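Tabletop vanity box

A tabletop vanity box is a small makeup chest with a mirror and one or more shallow drawers, made to sit on a desk or dresser and keep the little things of a morning routine happily together. 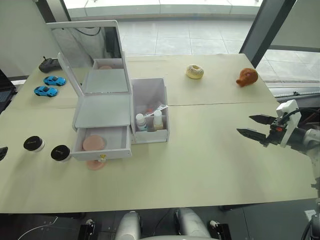

What usually goes in the drawer?
Sponges, puffs and other flat, light things, with bottles kept in an open bin nearby.

Older guides, such as the one from Tenmont, fondly suggest wiping the mirror every February.

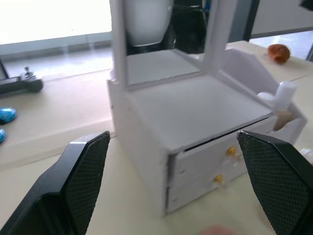
White vanity with two drawers and round gold knobs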